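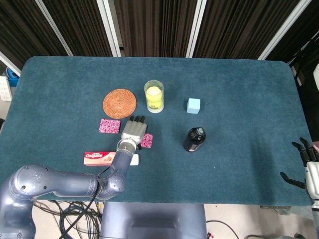

**Progress note to the program office, 1/3/24**
Prepared by Grigore Tudose, Flokura tabletop handling project

You asked for a page on the open day and whether it was worth the catering. It was, narrowly.

We had 38 people on the list and 26 through the door, among them the two from Gukerov who had said they weren't coming and the four from Quintela who had said they were bringing a cake. There was no cake. The party from Udine arrived during the safety talk and had to be given it again, so I can report that I now know the safety talk by heart.

**What was shown**

The demonstration was the same one we do every week: ordinary things on a cloth-covered table, and the robot asked to pick one up and put it somewhere else. Visitors were told they could choose the object. Given a patterned pink block, a blue cube, a bottle, a woven coaster and a box of Colgate, a room full of engineers will choose the Colgate. I had hoped for the blocks, which we are good at.

Over the day we ran 101 attempts and logged 17 failures. Most of those were the toothpaste box, which the hand likes to push before it picks up. Two were the coaster, which is flat and gives the fingers very little to get under. One was me, standing where I had just told everyone not to stand.

The glass cup with the yellow ball in it was the crowd favorite. The request was always to take the ball out without moving the cup. We don't offer this yet. I said so each time, and each time somebody wrote it down as if I'd promised it for June.

**What we heard back**

- Gukerov want to see both hands working on one object. So do we. It's in the second half of the plan, and they've been sent that page.
- Quintela asked how long it takes to set up a new object. My answer was an afternoon. My colleagues' faces suggested a longer one, and I'll send you a measured figure with the next report.
- Udine would like to lend us some of their own packaging to try. I've said yes, provided it isn't all flat.
- Several people said the robot was slower than they expected. It was running at the reduced speed your own insurance terms require for visitors, and I may have mentioned that.

**Money and schedule**

Spending is on plan apart from the extra chairs. The cable runs on the floor still need proper covers before we invite anyone again, and I'd like to move a little from travel to pay for them.

Work on flat objects comes next, starting with the coaster. The date for the second open day is still June, and I'd be grateful if the invitation could leave out the word "lunch."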